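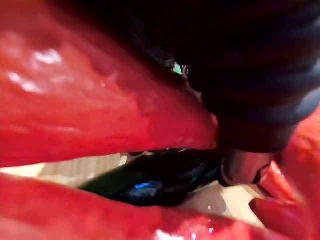

Week 8 – Color in food photography

I want to slow down today, because last week I rushed through white balance and half of you left looking worried. Sorry about that! We'll get to the Wurano shoot later on, but first: saturated color.

Strong reds are a pain. The red channel fills up long before the other two, so your overall histogram can look fine while all the surface detail has gone to mush. Check the channels one at a time – I still forget, and I've been doing this for 15 years.

Shine is the other headache. A highlight tells us the shape of a thing, so please don't kill every one of them. Move the lamp before you reach for the diffuser. A small lamp gives small hard spots, a big window gives wide soft ones, and both can look great depending on the mood you're after.

For practice, shoot one vegetable of a single color at ISO 100, then do it again with a white card on the shadow side. Bring both files at full size (300 dpi if you're printing at Endside, they're fussy).

Reading is the Begay handout, the part on reflections. Skip the bit about film unless you're into that – I love it, but it won't come up in the December review.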